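Hello Jarmila, and hello to everyone at Onota who gets this forwarded. You asked for something readable this time, so I've left the spreadsheet to Iyer's finance people and written it the way I'd tell you over a coffee.

**Project:** Shared good practice for hand-held gripper work (Stalluleck floor)
**Report covers:** the second stretch, up to the end of September
**From:** Ikhsan Ngui

## Where we've got to

The short version is that the rulebook exists! Version 2 is printed, it lives on the floor, and people do pick it up. Version 1 was far too long (my fault, I'd tried to cover every robot standard I'd ever read) and it mostly got used for leaning on. The new one fits on both sides of a sheet, with a longer set of notes behind it for anyone who wants the reasoning.

We've been trying the rules out on ordinary sessions, with people doing ordinary tasks, and I've sat in on 9 of them with a clipboard. I wanted to see which rules got followed when everyone was busy, and which ones quietly fell away.

## The rules that stuck

- **Check the pads before you start.** Look at the mount, press the pads, open and close once. It takes a few seconds and it's become a habit, which I'm really pleased about.
- **Say your task out loud.** We stole this one from Vidivlow, who have done it for ages. You say what you're going to pick up and where it's going, then you begin. It felt silly for the first morning and then it didn't.
- **Faces get blurred before anything is shared.** That covers the person doing the work and anyone behind them. Recordings stay on the local drive until the blurring has been checked by a second pair of eyes.
- **Cap camera on, then gripper in hand.** The order matters more than I'd expected. People who did it the other way round kept putting the gripper down on whatever was nearest to fiddle with the clip.

Most of the sessions look much like this one, with somebody bent over the gripper and plenty going on behind them:

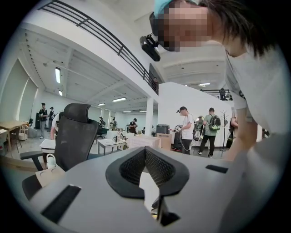 ## The rules that didn't

Walking space is the big one. I'd written a rule saying there should be a clear strip around each person, and on a floor with this many people on their feet it just doesn't hold. Chairs drift, boxes get stacked, somebody comes through with a backpack on. I watched the strip disappear in every session I sat in on, and I don't think taping it out again will help. What I'd like to try is a fixed route for people passing through, so the work areas can shift about a bit without anyone having to squeeze past an elbow.

Trailing cables are the other sore point. The draft said "keep cables tidy", and I'm embarrassed by that, as it tells you nothing at all. It now says that any cable on a device you're carrying must be clipped to you or looped in your hand before you take a step. Early days, but people seem to understand what's being asked of them.

We also dropped the rule about logging every small bump. Well over 50 entries came in, nearly all of them "tapped the table", and the two that mattered (a cracked pad and a pinched finger, both sorted the same day) were buried in the middle. From now on we log damage, pinches and anything that made someone stop.

## Money

We've used what we said we would on printing and training time. The storage line is running a bit high, and that's the blurring check: files sit on the drive for longer while they wait their turn. I'd rather pay for the drive than rush the check, and I hope you'll agree. If you'd like to talk it over before the next payment, I'm around most afternoons after 2.

## What comes next

1. Mark out the passing route and run it for a month.
2. Get the cable wording in front of the newer people, who'll spot anything daft in it.
3. Swap notes with Vidivlow on how they brief visitors, as ours is still a bit of a mumble by the door.
4. Start version 3, but only once the first two are done. I've promised everyone I won't reprint before then.

One thing I need from you, Jarmila: could Onota tell us whether the finished rules can be shared openly, or whether they stay between the partners? Stalluleck are happy either way, but I'd write the introduction quite differently depending on the answer.

Thanks as ever for the patience over the late draft.

Ikhsan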